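The Brick Room at Wanari House

Welcome to our small gallery. In June we finished the renovation of the back room. The work took 21 days, and we are very happy with it.

The old plaster came off first. Under it we found bricks in many colors, orange-red, brown and even pale salmon. We decided to keep them uncovered. Some of them are weathered and chalky, and we like them this way.

The mortar is gray-white. Sevell, the firm which helped us, cleaned the joints by hand and used some 100 kilos of new lime mortar for the weak places.

Near the top of the wall there is a small row of dark openings. We did not close them.

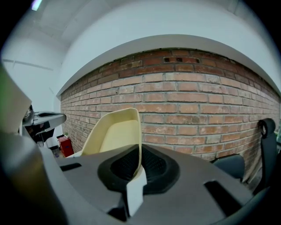

The ceiling was painted white two times, with the deep edge over the bricks also in white. For the floor we are still waiting for the samples from Chauhan. When they arrive, we will add new pictures to this page.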